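**Gripper and Controller Evaluation Group – Minutes of the November Meeting**

**Location:** Flokmont building, second-floor meeting room
**Called to order:** 1:35 p.m.
**Chair:** Perla Serrano
**Recording:** Eugeniusz Michalski
**Also attending:** members from the bench, software and purchasing groups
**Apologies:** safety office (written comments received)

**1. Minutes of the previous meeting**

The October minutes were approved with one correction. Under item 4, "finger pads" should read "finger mounts." The purchasing group asked that the corrected copy replace the earlier one in the shared folder.

**2. Matters arising**

2.1. The spare wrist cable ordered in September has arrived and has been tested for continuity. Closed.

2.2. The request for a second calibration board remains open. The vendor has given no ship date.

2.3. Mr. Michalski reported that the old controller logs have been moved to the Flokmont archive. Logs recorded before the clock correction carry the wrong time offset and should not be compared with newer ones. A note to this effect is to be placed in the archive folder.

**3. Controller comparison**

Mr. Michalski presented results for the two controllers under review, referred to in these minutes as Flonance and Urkilgate. Both were run on the two-arm bowl task with the same grippers, the same start positions and the same operators. The combined set stands at 2,487 episodes, of which 2,058 were accepted after review. The remaining episodes were set aside for incomplete logs, operator stops or a bowl leaving the table.

Flonance gave smoother motion on the approach but was slow to react when a bowl shifted under the fingers. Urkilgate reacted faster and held its position better after contact. It also produced a visible tremor at the wrist when the arm was close to full reach. The bench group considered the tremor a tuning matter. The software group did not agree and asked for the raw joint data before taking a position.

The Chair noted that acceptance rates for the two controllers should not be quoted outside the group until the review rules have been applied evenly to both. Early Flonance episodes were reviewed under the older and looser rules.

**Decision:** Early Flonance episodes will be reviewed again under the current rules. No controller will be recommended at this meeting.

**4. Gripper trials**

4.1. *Two-fingered gripper, standard fingers.* Picking up a bowl by the rim is reliable when the bowl stands alone. Failures are concentrated in cases where two bowls are close together and the outer finger pushes the neighboring bowl before closing. The bench group has reproduced this on both arms.

4.2. *Two-fingered gripper, narrow fingers.* The narrow fingers enter tight gaps more easily but allow the bowl to rotate in the grip. A block of 99 picks was completed before the left finger mount worked loose. The block will be repeated once the mount has been replaced.

4.3. *Camera placement.* The overhead view remains the reference for review. Members discussed whether a lower side view would help in judging finger contact. The software group was willing to support a third stream if the frame rate on the existing ones is not reduced. 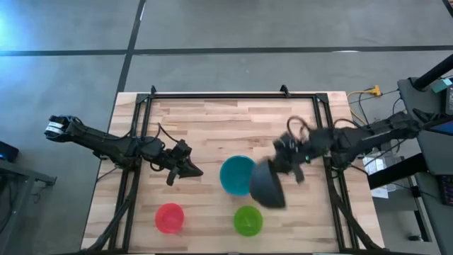

*Figure 1. Two-arm bowl task: right gripper holding the dark gray bowl, left gripper open.*

**5. Safety office comments**

The written comments were read into the record. The safety office asks that cables be kept clear of the walking route, and that the stop procedure be posted at the operator position. The Chair accepted both points. The bench group asked whether the posted procedure should cover one-arm work as well – the Chair confirmed that it should.

**6. Budget**

Purchasing reported that 29 replacement finger sets remain in stock. No new order is proposed until the narrow-finger block has been repeated.

**7. Other business**

A member asked whether results from the earlier Baxter trials could be added to the comparison. After discussion it was agreed that the task setup differed too much, and that those results may be cited as background only.

**8. Actions**

| Action | Owner |
|---|---|
| Second review of early Flonance episodes | E. Michalski |
| Release raw joint data to software group | E. Michalski |
| Replace left finger mount, repeat narrow-finger block | Bench group |
| Test third camera stream for frame rate | Software group |
| Post stop procedure, covering one- and two-arm work | P. Serrano |
| Obtain ship date for calibration board | Purchasing |

The meeting was adjourned at 3:10 p.m. The date of the next meeting will be circulated by the Chair.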